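Flevwood site services
Walk-round inspection checklist, ground floor corridor and stair area
Sheet 2, revised 6 May 2019
Purpose: to record which housekeeping tasks on this route a machine could take over now, and which stay with the day shift.

Marking: Y = machine can do it unaided. P = machine can do part, person finishes. N = person only.

1. Corridor floor, sweep and mop
Mark: Y
Comment: Hard floor, polished, no thresholds on the main run. The Lideo floor unit completed 15 passes in the trial without help. Gloss finish causes false obstacle stops under the ceiling lights; sensitivity lowered one step. Recheck after next polish.

2. Floor edges and skirting
Mark: P
Comment: Unit leaves a strip along the wall. Hand brush weekly.

3. Floor beneath the stairs
Mark: N
Comment: Headroom drops too quickly for the unit's mast. Wrapped goods and equipment are kept here. Exclusion zone set on the map. Do not remove it without asking site services.

4. Handrail and balusters, wipe down
Mark: N
Comment: Arm can follow a straight rail. It loses contact on the curve and cannot get a cloth between balusters. Allmont have quoted for a softer wrist. No decision.

5. Stair treads
Mark: N
Comment: No stair-climbing unit on site.

6. Wrapped goods, check film for tears
Mark: P
Comment: Clear film is the worst surface on the route for the vision system. Highlights are read as splits. Of 2,097 frames reviewed by hand, 50 had been flagged as damaged and most of those were reflections. Person to confirm every flag before a report is raised.

7. Wrapped goods, move
Mark: N
Comment: Grip slips on film or pulls it open. Two people, no machine.

8. Loose bottles left by the stairs
Mark: P
Comment: Pick-up is reliable if the bottle is upright and clear of other items. Against wrapping, the fingers catch the film. Contents cannot be judged by the machine, so bottles go to the collection tray and not to waste.

9. Store room door
Mark: N
Comment: Notice on door restricts entry. Machines to treat the door as a wall. Check that the notice is still fixed and legible.

10. Light fittings, visual check
Mark: Y
Comment: Camera check only. Dusting remains manual.

11. People on the route
Mark: P
Comment: Unit must stop and wait. It does stop. It then takes too long to plan a way past someone standing still, and staff have started stepping aside for it. Raised with Trương, reply due in May.

Open actions: items 4, 6 and 11. Item 1 to be re-marked P if false stops return.

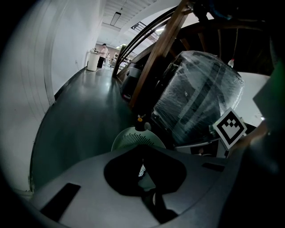
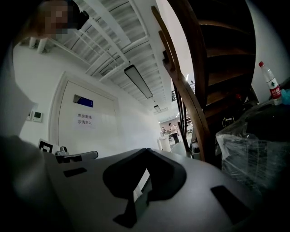 Stair area and corridor, with film-wrapped goods by the stairs (items 1, 3, 6 and 7).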